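4.2 Soft furnishings

Of the five chore groups in the Cukley list, tidying soft furnishings gave the widest spread of results. Loading a rack or wiping a counter can be scored by where each item ends up. A cushion can be in the right place and still be judged badly placed, and the people who rated our trials often disagreed over how much slumping was acceptable. We therefore scored each trial twice, once for position and once for finish, following the method set out by Shabalala in the Nokgate report.

We ran 455 trials in furnished living rooms. In 400 of these the arms were driven by a trained operator, and the remaining 55 were run by the learned controller with no human input. The split is uneven and limits what can be said about the second group. A trial began when either gripper first touched the fabric and ended when both had let go, or when the time limit of 2 minutes was reached. Fig. 7 shows the type of two-arm hold scored in this section. 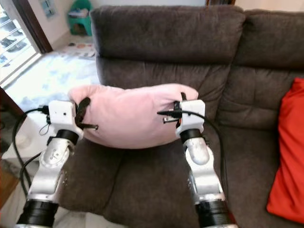

Fig. 7. Two-arm hold on a pillow above a sofa seat.

Grasp choice had more effect on the finish score than arm speed or lighting. A pinch near the end of a pillow is easy to plan, as the edge can be found from a single view, but the load then passes through a small patch of cloth. The creases that fan out towards the right-hand grip in Fig. 7 are typical of this, as is the sag along the lower edge between the two arms. Pressing a broad finger against the cloth spreads the force better – the left arm in the same figure is doing so – but it needs the second arm to hold its side steady. Operators changed between the two types of hold freely, often within one trial. The controller kept to whichever it had chosen first.

Release was the weaker half of the task for both groups. Filling tends to shift towards the lower edge during the carry, and a pillow set down in that state leans forward. Operators dealt with this by pushing the pillow against the backrest before opening the grippers. The controller had seen this push in its training set of nearly 1000 recorded placements, yet used it seldom and at times too early.

Position scores were close between the two groups, and finish scores were not. On this evidence we would call the placing of a single pillow workable without supervision, provided that its looks do not matter much. The full job, in which several cushions must be sorted, plumped and set in order, remains out of reach of the present controller. Section 4.3 turns to folded linen, where the Engelbrecht grasp measure can be applied directly.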